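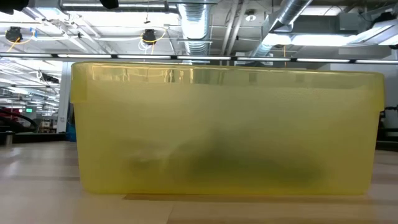

Flukesbridge Site Stores and Returns Team

Yellow bins: what changes in September

The yellow translucent bins stay in use for mixed returns. The gray lidded totes are withdrawn from the returns line at the end of August and go back to the Nerar building for bulk storage. Anyone still holding gray totes at a bench should stack them at door 2 with the lids off.

The frosted wall lets you see that a bin holds something and where most of it sits. It does not let you identify an item. A dark shape low in the bin could be a tool case or a folded cover, and two people at the benches will read it differently. Contents are therefore recorded from the open top, before the bin moves, and the card goes in the holder on the shelf edge. Do not write on the plastic. Marker does not come off the frosted face cleanly, and we scrapped 11 bins last year for that reason alone.

Filling. Heavy items go in first, flat on the base and near the middle. The walls taper, so the base is smaller than the opening suggests, and a long item that fits at the top may wedge halfway down. If it wedges, take it out and use a long tray. Nothing should stand higher than the underside of the rim.

Lifting. Carry by the overhanging rim, one hand on each short side. The rim is deep enough for a full grip with gloves. Do not drag a loaded bin across the wood tabletops. Grit under the base scratches both surfaces, and the tops on the Bornent side were refinished in the spring.

Cleaning. Warm water and the neutral detergent from the Gape dispenser, 85 ml to a full bucket. Solvent wipes turn the plastic cloudy in patches and leave the rim tacky. Dry upside down on the rack, never nested. Nested bins hold water at the lip and then will not separate.

Inspection. Check the rounded lower corners and the step at each end of the rim. Cracks start in those places. A cracked bin goes to the red cage with a tag, even when the crack is short.

Stock. There are 300 yellow bins on the register and a further delivery is expected in the first half of September. The new ones have the same footprint and will nest with the old. Labels for the shelf edge come in rolls of 3,000 and are kept in the stores office, second cabinet.

The revised returns card has a separate line for loose fasteners. Bag these before they go in the bin and write the bag number on the card. Old cards can be used up until the end of September.

Questions on bins, cards or the tote withdrawal to Idalina Neves, stores office, before 3 p.m.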